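Torix Cell Builder review: good scene setup, fussy wrist cameras

Posted February 7, 2025

I have used Torix Cell Builder since November to set up a simulated two-arm sorting cell before touching the hardware. The license covers 3 seats. I paid for one add-on, the Pradus camera pack.

Placing the arms, table and bins is quick. My cell loaded in 20 seconds, and the bins snap to the tabletop without sinking into it, a problem I had in Loko every week.
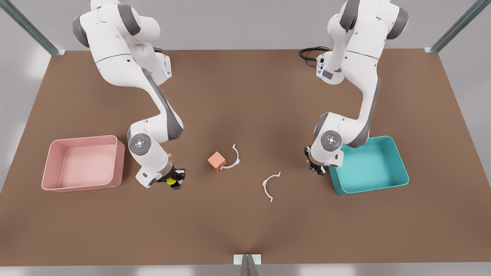

The two-arm cell with its pink and teal bins. The right gripper is holding a small yellow part.

Thin parts are handled well. Curved pieces lie flat and stay put when the physics starts. Cable routing is weaker. You can lay a cable behind an arm, but changing its length means deleting it and drawing it again.

Cameras took most of my time. The mount angle is typed in by hand, and a small roll error tilts the table edge in the view. I check it against bare tabletop before running anything.
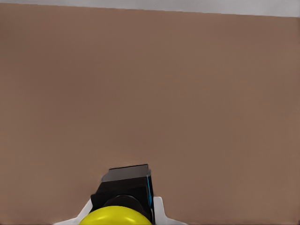 Gripper view over a clear stretch of table. The far edge slopes down to the right.

The manual is 107 pages and gives camera mounts one paragraph. Mallet has a better camera tool, but it handles only one arm per scene.

Saved scenes reopen correctly, and the undo list goes back up to 61 steps. I would buy it again for layout work. For camera setup, allow an extra afternoon.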